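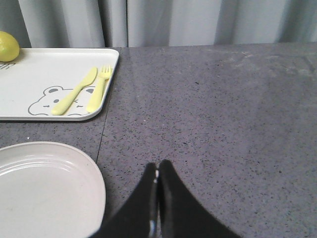

Magnesium glycinate is a form of the mineral magnesium in which each magnesium ion is bound to two molecules of the amino acid glycine. It is sold as a dietary supplement in tablets, capsules and powders, and it also goes by the name magnesium bisglycinate. Few minerals have such a wide reach in the body. Magnesium takes part in hundreds of enzyme reactions, among them the ones that release energy from food, build protein and keep nerves and muscles firing on time.

Chemistry

Glycine is the smallest of the amino acids, and two of them fold neatly around one magnesium ion in a ring-like structure called a chelate (from the Greek word for claw, a lovely bit of naming). The pure compound is about 14 percent magnesium by weight. Magnesium oxide, the cheap and very common form, is about 60 percent, so a glycinate tablet has to be a good deal bigger to carry the same dose. Some makers blend the two and call the result "buffered," and a careful reader of labels will spot the oxide in the ingredient list.

Labels can be confusing in another way. A serving may be listed by the weight of the whole compound or by the weight of the magnesium alone, known as elemental magnesium. The Lullonen powder, for example, lists 200 mg of elemental magnesium per scoop, while the older Prurnov tablet gave only the weight of the compound on the front of the bottle.

Absorption

Magnesium is taken up mostly in the small intestine, and the share absorbed goes down as the size of a single dose goes up. Forms that dissolve well tend to be absorbed better than oxide, which dissolves poorly. Glycinate is also widely described as gentle on the stomach, and loose stools, the best-known side effect of magnesium supplements, seem to be less of a problem with it than with oxide or citrate.

Splitting the daily amount between two meals is a common piece of advice.
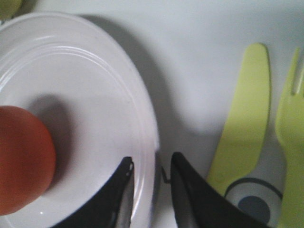

Dela Mensah has argued that the meals themselves deserve more of the credit, and that a person who eats pumpkin seeds, beans and spinach most days may have little need of a tablet at all. Máté Kocsis takes a similar view in his survey of supplement habits in the town of Soriano, where 117 of the 336 adults who answered were taking magnesium in some form. Most of them could not say which.

Use and safety

People take magnesium glycinate for sleep, leg cramps and general well-being. The evidence on sleep is promising in places but still thin, and trials on ordinary nighttime cramps have mostly been disappointing. Its plainest use is to bring up a low intake.

Healthy kidneys clear extra magnesium very well. People with kidney disease can build up too much and should take it only under a doctor's care. Magnesium can also block the uptake of some antibiotics and of bone drugs such as alendronate, so doses are usually spaced several hours apart.

See also: magnesium citrate, magnesium oxide, glycine, chelation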